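The cell that keeps its cardboard

A bench at Treltby is taught its job by hand, and looked after by someone who loves it

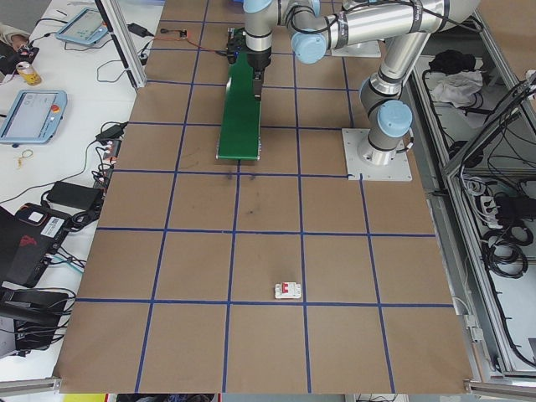 Larasati Pattinasarany starts every morning at the cell with a torch and a roll of tape. She looks after the small robot bench at Treltby, where an arm learns to pick up electrical parts and put them down again in the right place, and she can talk about it for as long as you'll stand there. The top is covered in cardboard, marked out in squares with dark blue tape, and those squares are her map. A circuit breaker with a red switch can lie just above one of the lines, a long green board can go lengthwise under the gripper, and anyone on the team can tell you where each part belongs by its square.

We use our cups of tea to hold down the drawings while she goes through the routine. First comes the mounting plate. She checks the bolts with a small torque wrench, always in the same order, then rests a hand on the arm and rocks it. "If there's play at the bottom, it's ten times worse at the fingers," she says. Last July a joint went a little stiff and placements began to drift to the left. It took her two days to find it, and she still sounds delighted that she did.

Next are the cables. They run along the links, so they bend whenever the arm bends, and she moves each joint slowly through its full range while she watches for a tight spot. Ties are snug but never hard. A Michalík cable sleeve went on in the spring and came off within a week — too stiff for the upper joint, though she has kept it for another job.

Then the gripper. She wipes the black fingers with a lint-free cloth, closes them on a steel gauge and reads the gap. The pads are changed after 400 hours, sooner if they've started to shine. New ones come from Kostent in packs of 6, and a fresh pair needs an hour of easy work before she trusts it with anything thin.

Teaching is the part she likes best. With the pendant in one hand she brings the arm down over a board in tiny steps, stops, crouches until her eye is level with the table, and goes down a touch more. There are 27 saved positions in the present program, each named after its square. Speed stays low for the first full run, and her other hand stays close to the stop button.

Why cardboard, when a proper machined plate would look so much smarter? It's kind to the parts, she says, and kind to the gripper if somebody types a wrong height. It can also be swapped in almost 21 minutes, tape and all. She lays the long lines first against a steel rule, then the short ones, and burnishes the crossings with the back of a spoon. Her colleagues at Clirkier, who run a similar bench, have gone over to a rubber mat, and the two groups argue about it cheerfully by email.

By ten the checks were written up and the first program was loaded. She pressed start, leaned on the rail and watched the whole run through to the end, then set it going again at full speed.

We use cookies to remember your reading preferences and to count visits. Accept all | Manage settings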